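How to book a bike space on the Grurkberg train

Last checked Jan 31, 2020. Written by Marijke Bosman, with corrections from Anqi Jin.

The line from Dirkenville to Grurkberg takes bicycles, but you have to reserve the space separately from your seat. The station kiosks can't do it. Use the phone line or the ticket window at Dirkenville.

## Before you book

- Pick your train first. The 261 has a bike car. The express does not.
- Measure your bike with the racks on. Handlebars wider than 800 mm have to be turned.
- Tandems and trailers go as freight from Hinojosa only.

## Booking

1. Buy your passenger ticket and keep the reference number.
2. Call or go to the window and ask for a bike space on the same train. Give the reference number.
3. Ask for the car number and write it on the ticket. It isn't printed.
4. If you change at Kisham, ask for a second bike space. The first one ends there.
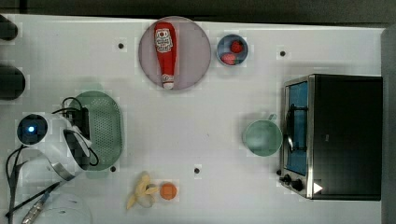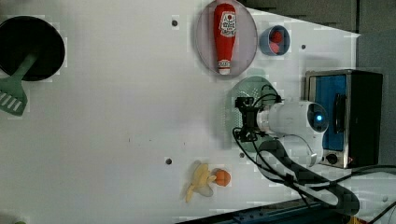 *Ketchup bottle on the plate, small blue bowl beside it.*

## On the day

Get to the platform 3 early enough to walk to the far end, where the bike car stops. Take off panniers, bottles and lights before the train comes in. Bags go with you to your seat.

Hang the bike by the front wheel and run the strap through the frame. If the hooks are full, show your bike ticket to the conductor before you move anyone else's bike.

At Kisham you use the underpass. The ramp is at the north end and the stairs at the south end have no wheel channel.

## Canceling

You can cancel a bike space up to 2 days before travel. Do it the same way you booked it. Canceling your seat does not cancel the bike, and the bike fee stays charged until you call.

The bike car is taken off for maintenance in March, so check before planning a trip for that month. During that time the only choice is freight from Hinojosa, dropped off the day before.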